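Lists > Small Crafts and Findings > Archive > March

Reading time: 6 minutes

Filed under: Storage and Sorting, Rings and Clasps

From: Musyoka Urio
To: Small Crafts and Findings list
Date: 2018-03-19
Subject: Re: Keeping split rings together on a card

Morgan wrote:

> I have bought split rings loose in a bag for years and I am tired of it.
> Every time I open the bag I get a fistful of them hooked into each other,
> and I spend more time pulling them apart than putting them on anything.
> Somebody on this list mentioned round cards with holes punched near the
> edge. Do you make those yourself? What do you cut them from? And does the
> card hold up, or does it tear at the holes after a month? I make key fobs
> and a few zipper pulls, so I mostly use the small ones, but I keep two
> larger sizes as well. My table is not big and I have to clear it for
> dinner, so whatever I do has to pack away.

Morgan,

That was me, back in June. I have changed a few things since then, so I will go through it again from the beginning.

The cards are easy to make. You want something stiff. Cereal box is too soft, and it does tear at the holes, usually the second or third time you take a ring off. The backing from a pad of drawing paper is good. Mat board is better if you have scraps, but a hand punch will struggle with it. I draw the circle around a saucer, cut it with ordinary scissors, and go around once more with sandpaper if the edge is rough. A circle works better for me than a strip. A strip gets its end caught in the drawer, and the rings all slide down to that end when you pick it up.

For the holes, keep them back from the edge by at least the width of the hole itself. My first batch had the holes too close and I lost most of those cards. Mark all the holes in pencil before you punch any. If you punch as you go, you end up with a gap at the finish that is too small for one hole and too big to leave alone.

There are two ways to load a card. You can put a single ring in each hole, and then it comes off with one turn. Or you can link the rings into a chain and run the chain through the holes along the edge, which gets a lot more onto one card. I use the chain for the sizes I go through quickly and single rings for the ones I use now and then. The chain does take longer to set up. It also leaves you with a tail of rings at the end where the holes stop, and the tail swings around and catches on things if you don't tuck it behind the card. 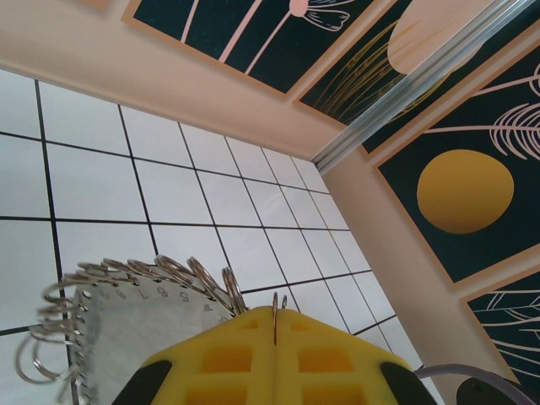
Split rings chained through the edge of a round card with numbers on the rim.

Numbers on the rim are worth having. You can write them with a fine pen and it takes a minute. I use mine to keep track of where I stopped when I am working through an order. Some people put the ring size there instead. If you do that, write it on both sides, or you will be turning cards over all evening. Either way, do the writing before you load the rings. It is close to impossible to write neatly afterward.

On getting the rings onto the card: don't use your thumbnail. A pair of split ring pliers with the little hooked tip costs less than lunch and you will never go back. Mine are Pelus and the spring has gone weak, but they still open a ring. Open it only as far as you need to get it over the edge of the hole, then turn the ring and not the card. If you turn the card, the hole stretches. On the small sizes you can get away with a lot, but a big stiff ring will chew through the board if you force it.

My count per order is 144, and I used to fit that on 5 cards. I now use more cards with fewer rings on each because the full ones got heavy and bowed in the middle. If you only make fobs a few at a time, three cards would probably do you, one for each size you keep.

About the small table. I work on the tiled counter in my kitchen, and a hard smooth surface has good and bad points. Dropped rings are easy to see and you can sweep them up with the side of your hand. They also bounce, and they go a long way. Grout lines will stop some of them and hide others. I put down a tea towel when I am opening rings and take it away when I am sorting. A baking tray with a rim does the same job and you can lift the whole thing off when dinner is ready, so that is probably what I would try in your place.

For storage, I have the cards standing on edge in a shallow tin with a folded piece of paper between them. Without the paper, the rings on one card find the rings on the next one and you are back where you started. The tin came from a Sodura sewing kit and takes 13 cards with the paper in. I tried hanging them from a hook through a hole in the center. They looked nice, but the cards curled over the summer, and I knocked them down every time I reached for the scissors.

Ondalon sells a ready-made version in plastic. I have handled one but have not used it for any length of time. The holes were cleaner than anything I can punch, and it was thinner than I expected. If you are going to order from them anyway, add one and tell us how it goes. I would not pay shipping for it on its own.

One more thing, on the rings you already have in the bag. Don't try to untangle the whole lot at once. Tip out a small heap, shake it flat on the tray, and pull from the outside of the heap. The ones in the middle come loose as you go. Any ring that has been sprung open so that the two layers no longer sit flat together should go in the scrap jar. It will not close up again properly, and sooner or later somebody's key comes off it. I bent a few of mine back with flat pliers and used them on zipper pulls, where it matters less. I have stopped doing that too. They snag on knit fabric.

I can mail you a paper pattern with the hole spacing marked if that would help. Tell me the outside measurement of your smallest ring and the largest, because the spacing I use for the small ones is too tight for anything bigger - they overlap and ride up on each other. Send it to me off list with your address.

Does anyone here have a punch they like for mat board? Mine leaves a ragged back and I would like to replace it before the next batch.

Musyoka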